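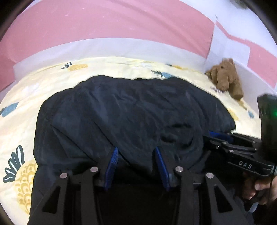

Back bedroom, navy cloth on the yellow patterned sheet.

Spring walk-through, Mestholm guest house, upstairs
Checked by Lambros Vasilakis, 2019-04-02

Smoke alarm, landing – OK. Pressed the button and it nearly took my ears off, so no worries there! Battery is from October and I'm leaving it in till next time.

Smoke alarm, back bedroom – OK, but the cover is yellow with age and the date on the back is rubbed off. I'd swap it. The Baloyi ones we put downstairs are fine and they fit the same base.

Window, back bedroom – NEEDS WORK. This is the one you're supposed to climb out of in a fire, and I had to lean on it with my shoulder to get it moving (painted shut again, who keeps doing this?). I ran a putty knife down both sides and it opens now. Please sand it before anybody goes near it with a brush.

Outlets – OK except 2 by the closet. Both loose in the wall. I've taped over them and written DO NOT USE in big letters.

Space heater – FAIL. The cord had a soft spot near the plug and I don't like soft spots. It's in my truck. Keep bedding and clothes three feet away from whatever replaces it, and that goes for anything laid out on the bed too if you've got the heater over on that side.

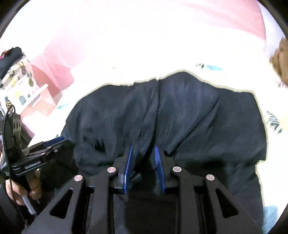 Bedside lamps – OK. Both marked 100 watts max, and the bulbs in them are well under.

Stair rail – OK at the top, wobbly at the bottom. One long screw should do it. I had every size with me but that one, of course.

Extinguisher, top of stairs – gauge in the green, tag number 933. Pin was stiff but it comes out.

Water heater closet – OK now. I moved a stack of paint cans out to the shed, the same ones I moved last year. Hot tap in the bathroom was at 147 degrees, way too hot for a guest with little kids! I turned the dial down and I'll test it again when I bring the new heater from Folen.

Still open: window sanding, two outlets, rail screw, tap temperature.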